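Vemix Institutional Supply
Search products, part numbers, guides
April
By Da-eun Won, Product Information

Muvon Fitted Sheet and Flat Sheet Set, Residential Grade

The Muvon set is a two-piece bed linen set intended for residence halls, guest houses, long-stay lodgings and private homes where sheets are laundered often and beds are used during the day as well as at night. It is supplied in twin, full and queen sizes, in plain and patterned versions.
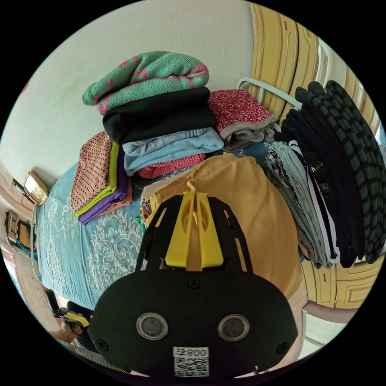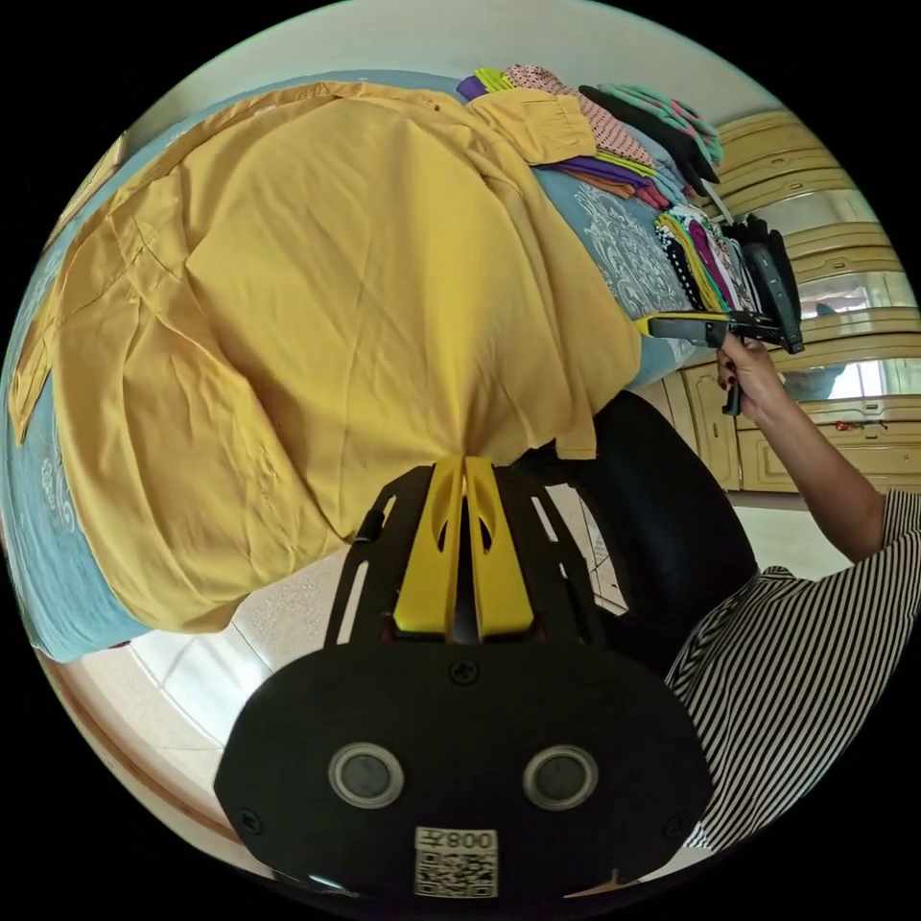

Folded clothing and a mustard-yellow garment on the bed.

Description

Each set consists of one fitted sheet and one flat sheet. Pillowcases are sold separately, in packs of 2, because many institutional customers replace them on a different schedule. The cloth is a plain-weave blend of cotton and polyester. It has a smooth, slightly crisp hand when new and softens over the first several washes. The blend was selected for its drying time and for its resistance to pilling in the areas that receive the most wear, chiefly the center of the fitted sheet and the upper hem of the flat sheet.

The fitted sheet has elastic along all four sides. Earlier versions of the product had elastic at the corners only, and customers with deeper mattresses reported that the long sides worked loose. Customers who hold stock of the earlier version may use both together. The earlier version can be identified by a white care label; the current version has a gray label sewn into the lower left corner.

The flat sheet has a wide hem at the head and a narrow hem at the foot. Both are double stitched. The side edges are finished selvage and are not hemmed.

Mattress Depth

The standard fitted sheet is cut for mattresses up to 14 inches deep, including any pad or topper. A deep-pocket version is available by special order in queen size only. Customers should measure the mattress with the pad in place and with no weight on the bed. A sheet that is too shallow will lift at the corners, and the elastic will fail early.

Colors and Patterns

Plain sheets are offered in white, ivory, slate and pale green. Patterned sheets are printed on one side, and the pattern on the reverse is faint. When the flat sheet is placed with the printed side down, the turned-back cuff at the head of the bed will show the pattern in full. Most housekeeping departments prefer this arrangement, although either is acceptable.

Patterned cloth is printed in production lots. Small differences in shade may occur between lots, and customers who wish all beds in one building to match should place a single order for the full quantity. The lot number appears on the outside of each carton. Vemix is able to hold a reserved quantity from one lot for customers under a supply agreement.

Care

Wash before first use. Wash patterned sheets in warm water with similar colors. Plain white sheets may be washed in hot water. Do not use chlorine bleach on any patterned or colored sheet. Oxygen-based products are suitable for all versions when used according to the instructions on the package.

Tumble dry on medium heat and remove the sheets promptly. Sheets left in a warm dryer will set in creases that are difficult to press out later. Fabric softener is not recommended, as it reduces the ability of the cloth to absorb moisture and may shorten the life of the elastic. Sheets may be ironed on a medium setting, avoiding the elastic.

The set has been tested by our supplier, Flusport, through 114 commercial wash cycles. At the end of the test, the seams remained closed and the elastic returned to its working length. Shrinkage took place mainly during the first three washes, and the cut size includes an allowance for it. A new fitted sheet may therefore appear slightly large.

Folding and Storage

Fitted sheets take less shelf space when the corners are nested before folding. Place one hand in each of two adjoining corners, bring the hands together, and turn one corner over the other. Repeat with the remaining corners, lay the sheet flat, and fold it in thirds. Keep the set together by placing the folded fitted sheet inside the last fold of the flat sheet. Store in a dry closet away from direct sunlight. Patterned sheets kept on open shelves near a window may fade along the exposed fold.

Ordering

Sets are packed individually in paper bands. Institutional cartons contain sets of one size and one color; mixed cartons are not available. Orders of 500 sets or more qualify for contract pricing. Orders of 3000 sets or more are shipped directly from the mill and require a longer lead time, which will be confirmed in writing when the order is accepted.

One sample set per size may be requested by institutional customers. Samples are taken from current stock and may differ in color from the version under consideration. Cloth swatches of every color and pattern can be mailed at no charge.

Returns

Unopened cartons may be returned within 30 days of delivery. Individual sets that have been washed or used cannot be returned unless a fault in the cloth or stitching is found. When reporting a fault, please provide the lot number and keep the care label attached to the sheet.

Related Products

Muvon Pillowcase, pack of 2
Muvon Deep-Pocket Fitted Sheet, queen
Woo Quilted Mattress Pad, twin, full and queen
Woo Lightweight Blanket, all sizes

The Woo mattress pad adds one inch to the depth of the mattress and should be included in any measurement taken for the fitted sheet.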